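Speaker notes — Jellik: a produce-weighing arm built in a shared shop
Runeck open evening, 2024-09-29
Dolores Van Dusen

Slide 1. Title. Say name, say the project is in its second year, start.

Slide 2. The task. Pick one piece of fruit, put it on the scale, wait for a stable weight, move it to the tray. Two cameras: one at the head, one at the wrist. Click through all four views before talking about the layout.

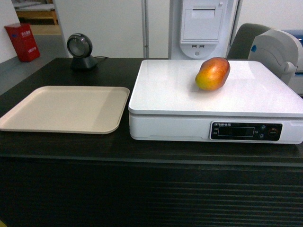
Head camera. Mango on the platform, tray to the left, scanner at the back.

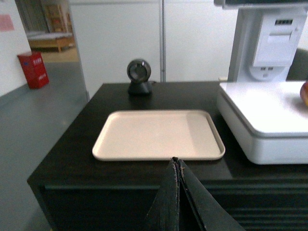

Wrist camera, fingers together, tip just short of the tray. 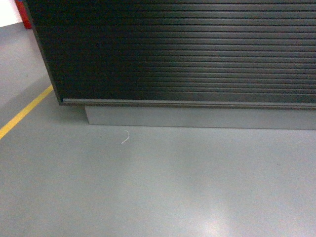 Head camera pointed low: shutter, plinth, floor.

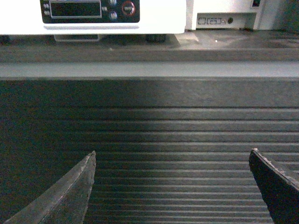
Wrist camera, fingers apart, nothing held.

Slide 3. Layout. Tray and scale stay on the same counter so the arm never has to travel with a load over open floor. The base is bolted to a steel plate. Plate position is marked, and we check it before every session with a square. If the plate has moved, everything after it is wrong and the logs won't say so.

Slide 4. Gripper. Two fingers, parallel, printed at Runeck on the shared printer. Third revision. The first was too stiff and bruised pears. The second flexed at the root and lost alignment when closing. The current one has a thicker root and a replaceable pad. Pads wear. I replace them by number of cycles — 2000 per pair — and don't wait for them to look bad.

Slide 5. Controller. Runs on a Vostum board, secondhand. Force limit is set in firmware and again in the planner. Keep both. One evening the planner limit was commented out for a test and stayed that way until the next session. The firmware limit caught it and the arm stopped with a fault code, as intended.

Slide 6. Scale timing. The weight is read over serial. A reading counts as stable after 16 identical samples. With fewer we got early reads on anything round, which keeps rocking slightly after release. Release height matters more than release speed. We lower until contact, open, wait, then retract straight up.

Slide 7. Camera calibration. Head camera first, wrist camera second, then both against the same printed board. Takes some 52 minutes if the lights are steady. Glossy surfaces are the main source of bad depth. We tried a matte spray on the scale platform and took it off again, as it left residue on the fruit. Now we mask the platform in software and use its known height.

Slide 8. Failures, in order of frequency.
Fruit rolls after release.
Pad slips on waxed skin.
Wrist cable snags at full rotation. Fixed with a longer loop and a Birkett clip.
Planner picks a path over the scanner. Fixed with a keep-out box 9 cm taller than the scanner.
Mention that the first two are still open.

Slide 9. Sharing the space. The arm is powered down and locked whenever the counter is needed for something else. Key goes back on the hook. Write your session in the book, including aborted ones. Aborted runs have been more useful to me than clean ones when tracing a fault.

Slide 10. Next. New pad material, to be tested in October. Then a second tray, and sorting by weight.

Questions. If someone asks about parts cost, the sheet is in the project folder. If someone asks for a live run, only with the barrier up and one person on the stop button.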